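Stenlow Countertop Water Filter - User Guide
Section 3: First Flush and Flow Check

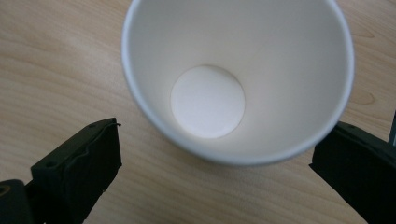
Fig. 3. Plain paper cup for the taste check (step 6).

Do this section after the filter is connected to the faucet (Section 2). You need a large pitcher, a clock and a small cup.

1. Turn the diverter knob to FILTER.

2. Open the cold tap slowly, to half flow. Air will sputter out of the spout at first.

3. Let the water run for 16 minutes. Gray or black water is carbon dust from the new cartridge. Pour it down the drain or use it on plants.

4. Close the tap and leave the filter to stand for 20 minutes.

5. Open the tap again and fill the pitcher. If the water is still gray, empty it and repeat steps 3 and 4.

6. Fill a small cup from the spout and taste. A flat taste is normal on the first day.

7. Check the base and both hose ends for drips. Tighten by hand only - a wrench will crack the collar.

CAUTION: Never run hot water through the filter. Turn the diverter to TAP before using the hot side.

Note: Flow drops as the cartridge ages. Replace it after 1,000 liters, or sooner if the pitcher takes much longer to fill than it did when new.

Note: If the filter has not been used for a week or more, run it for two minutes before drinking.

Write the month of installation on the label under the base (for example, June). Go on to Section 4, Changing the Cartridge.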